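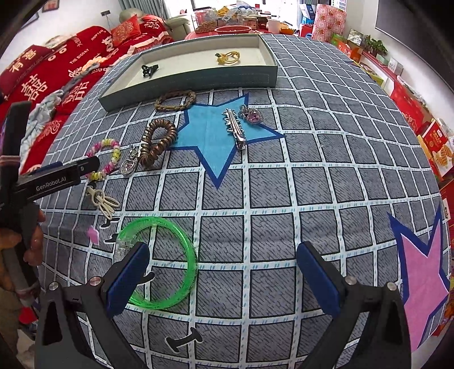 *Page last changed: February*

The woman who runs Musard, the secondhand jewelry counter at the back of the Rajan arcade in Privunport, agreed to talk on the condition that I leave her name out. She has been selling other people's bracelets for long enough to have opinions about them, and most of those opinions are bad for business.

I had come to ask about the vintage boom. Sellers on Flurer, the resale app, talk about old costume jewelry the way brokers talk about bonds, and I wanted to know how much of it she believed.

"Very little," she said. "People say 'vintage' when they mean 'I don't know how old this is.' I've done it myself. It's a lovely word. It doesn't commit you to anything."

She opened a drawer and let me look through it. Bangles mostly, a few clip earrings without partners, a string of beads she said she would never sell and did not know why she kept. I asked how she would date any of it.

"The clasp, if there is one. The back of a brooch. With a bangle you've got almost nothing. It's a ring. You can look at the wear on the inside and you can make a guess, and then you should say that it's a guess."

And the home tests? There are plenty online: rub it until it gets warm and smell it, run it under the hot tap, wipe it with some cleaning product and look at the color on the cotton swab.

"I've seen two people do the same test on the same bangle and get different answers," she said. "One of them owned it. You can imagine which one smelled what she wanted to smell."

I put it to her that this was convenient. A dealer who tells you that home testing is hopeless is also telling you to come and see a dealer. She took that better than I expected.

"Sure. But I'm not offering to test it for you. I'm telling you I'll give you five dollars for it, and if you think it's worth more, take it home. That's the whole service."

The customer who thinks it's worth more is a regular part of her week. Someone clears out a relative's dresser, finds a bangle in a nice color, looks it up, and sees one on Flurer at $400. She pulled out her phone and showed me a listing at that price. Then she showed me that it was still for sale.

"That's an asking price. I could ask that for this chair. What you want is what somebody paid, and that's a lot harder to find, and it's usually depressing."

Flurer does show past sales, if you go looking. I went looking that evening and got lost in it. Plenty of the listings marked as sold gave no final figure, and a fair number of the ones that did were for mixed lots, where you can't tell which piece the buyer was after. I came away knowing less than I'd like to about a market that so many people describe with such confidence.

Her own claims deserve a harder look too. She told me that the trade was more honest before the apps came along. When I asked what she was basing that on, she laughed and said, "Memory, so don't print it." A minute later she told me to go ahead and print it.

I asked what a person should do with a box of this stuff.

"Keep what you'd wear. Check the metal pieces for marks, and if you find one you can't read, pay somebody to read it. The rest, sell in a bunch and don't look back." She thought about it. "Or give it to a kid. Kids are the only ones who treat it right. They put it all on at once."

Did she wear any herself? She held up both bare wrists. They bang on the counter, she said — she can't stand the noise.

Before I left I bought a bangle out of the drawer for two dollars. She offered no story with it and I didn't ask for one. At the door I heard her tell the next customer that a pair of earrings was "older, probably," and I nearly turned around.

Musard is closed on Sunday. The arcade's own sign says otherwise.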